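Recording demonstrations on the Oramlow cell: frequently asked questions

Last updated 5 January 2022

Which teaching modes does the cell support?

Two. In hand guiding, the operator holds the wrist and moves the arm with the joints in low-stiffness mode. In remote control, the operator moves the Prendby handset and the arm follows. Both write the same episode format, and both can be used in one project as long as the mode field is set correctly.

Which one should I use for block placement?

Remote control. Hand guiding puts the operator's forearm in the workspace view, and a policy trained on those episodes will see an arm that is missing at run time. Hand guiding is still the better choice for checking reach and for recording waypoints.

How many demonstrations does a task need?

For a single pick and place with a fixed target, start with 400 episodes. Train, look at the failures, then record more from the start positions that failed. Adding further copies of episodes that already work has little effect.

How long should an episode be?

Most placements finish in under 18 seconds. If an episode runs much longer, the operator was probably hunting for the grasp, and it is usually quicker to discard it and record again.

Should I keep episodes with mistakes in them?

Keep an episode if the operator missed, backed off and completed the task. Recoveries are useful. Discard it if a person reached in to move a block, or if the recording stopped before the gripper opened and cleared the part.

The gripper lags behind the handset. What is wrong?

Check the filter setting first. The default of 5 is meant for new operators and adds noticeable delay; experienced operators generally lower it. If the lag comes and goes, look at the network - the handset and the controller must be on the same wired switch.

Why does the fine motion mode switch off between episodes?

It resets when the arm goes home. Set "keep scale" in the Lorosura recorder if you want it to persist.

Do the blocks have to start in the same place each time?

No, and they should not. Vary the position and angle of the loose blocks between episodes. Leave the baseplate where it is unless the task calls for a moving target. If it gets bumped, put it back before the next episode.

How do I set up the work surface?

Use a dark matte cloth, pulled flat. White studded plates reflect overhead light, so lower the exposure until individual studs can be told apart in the preview.

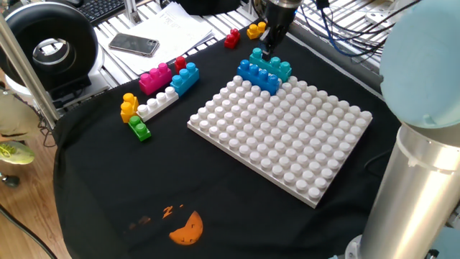
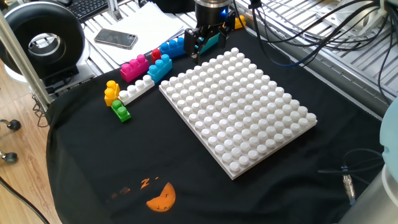
Block placement task: white baseplate on black cloth, loose blocks to the left, gripper over the work area.

Can I merge sessions recorded by different operators?

Yes. Fill in the operator field and run the Goel merge tool, which rejects sessions with mismatched calibration. Up to 12 sessions can be merged in one pass.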